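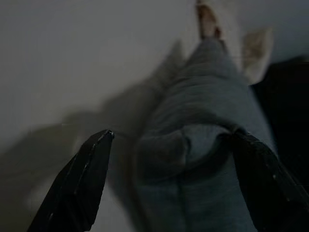 Whether a machine can do your chores yet depends on which chore, and on how much tidying you are prepared to do first so that the machine can get at it. We have had a go at most of them by now, in a terraced house and in the workshop behind it. These are the notes, with tips for anyone tempted.

Last updated: January

Floors. Yes, mostly. Pick up cables, socks and the fringe of any rug you are fond of. Tuck the fringe under and hold it with a strip of double-sided carpet tape. Chairs go up on the table, as in a school. By then you have done the hard half of the job, but the machine does go under the bed, and I don't. Empty the bin after every run and cut the hair off the roller once a week with a seam ripper. Scissors will nick the bristles.

Stairs. No. Dustpan, brush, start at the top.

Washing up. The dishwasher is a robot that had the sense to stay in its box, and it has been with us so long it gets no credit. Clean the filter. If glasses come out cloudy, top up the salt before you blame the tablets. Getting the plates in and out is still a person's job. Farah Tuhumury has watched arms try it at trade shows and reports that they are very good with one mug, placed where the arm expects a mug.

Laundry. The washing was solved long ago. Everything on either side of it is a mess. Cloth is the worst thing you can hand to a gripper: it has no fixed shape, it folds over itself, and a pair of joggers dropped on a bed looks like a different object every time. Grey ones on a grey sheet are harder still. If you want any machine, or any teenager, to sort your washing, help it along:

Turn everything the right way out before it goes in the basket. Use one basket for darks and one for the rest, and give up on a third. Do zips up. Pair socks with a clip at the point of taking them off. Buy all your socks the same and you can skip the clip.

For folding, cut a board from stiff card the width of your shelf, lay the shirt face down on it, fold the sides in and pull the board out. It costs nothing and beats every folding machine I have been shown, one of which needed each shirt clipped on by hand, by me.

Anything to do with the clothes you are wearing. A fold of trouser leg has a leg in it, and from the outside a gripper has to work out which part is cloth and which part is you. People who build machines to help with dressing take this very slowly, and so would I. Picking lint off your own knee is safely a human trade for the time being. Wrap parcel tape round your hand, sticky side out, and dab.

Dusting. No. A machine can move a cloth along a clear shelf, but who has a clear shelf? Put small ornaments on a tray so you can lift the lot in one go.

Windows. Partly. The crawling sort will do the middle of a big pane and leave you the corners. Do the corners first with a cotton bud and a drop of vinegar, then let it crawl.

Now the workshop, where things are a bit better, since a workshop is allowed to be ugly and bolted down.

Sweeping up. Never send a household vacuum after metal swarf. Use a magnet in a plastic bag, then turn the bag inside out over the bin.

Sorting screws. Jannik Wunderlich tried a small arm from Gerkton on a tub of mixed screws. It managed 25 in the time it took him to make tea, drink the tea and sort the remainder by hand. His cure was to stop mixing them. Jam jars, lids screwed to the underside of a shelf.

Holding things. This is where an arm earns its keep, and where a pair of clamps does the same for a good deal less. Stick cork to the jaws and they won't mark soft wood.

Fetching. The Nomik trolley follows you about and stops when you stop, which is lovely until you step backwards. Keep the floor clear for 3 feet behind you.

Before spending 3,000 on anything with fingers, write down the chore, then write down everything that has to be true before the machine can start. If the list runs past 6 items, you have written the chore out again in smaller pieces. Mine for making the bed got to the pillowcases and I went and made the bed.

Keep the box and the receipt as well. The box does for the dark washing.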